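Notebook entry, March, 9:40
Project Trindade, simulated kitchen set, mug task

The purpose of this session was to extend the mug portion of the Trindade set before the next training run. Demonstrations were collected by remote control in the Hendton kitchen scene, with the wrist view and joint positions recorded together. The target for the layout was 228 accepted episodes. At the close of the session, 183 had been accepted.

The instruction text for this layout is "pick up the gray mug and place it in the bowl." The starting positions of the mugs are drawn at random within a small region, and close groupings are kept. The operator begins each episode with the gripper open.

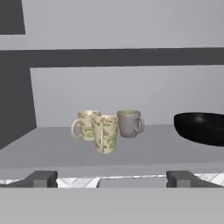
Wrist view, gripper open. Two mugs with a leaf print, one plain mug, black bowl at right.

Two mugs with the same print were placed in the scene on purpose. The earlier policy, Nullell 5, often reached for whichever mug was nearest and paid little attention to the wording of the instruction. Episodes in which the operator touched a printed mug before the plain one were rejected, even where the final placement was correct. Six episodes were rejected on those grounds.

The Gronex replay tool dropped the last second of several recordings. These were removed from the accepted count and are held in a separate folder until the export has been repaired. They should not be merged by hand.

Outstanding items:
Collect the remaining episodes with the same random draw settings.
Record a second instruction for the printed mugs. Wording to be agreed before collection, as "the floral mug" fits both of them.
Confirm that bowl position is saved in the episode header.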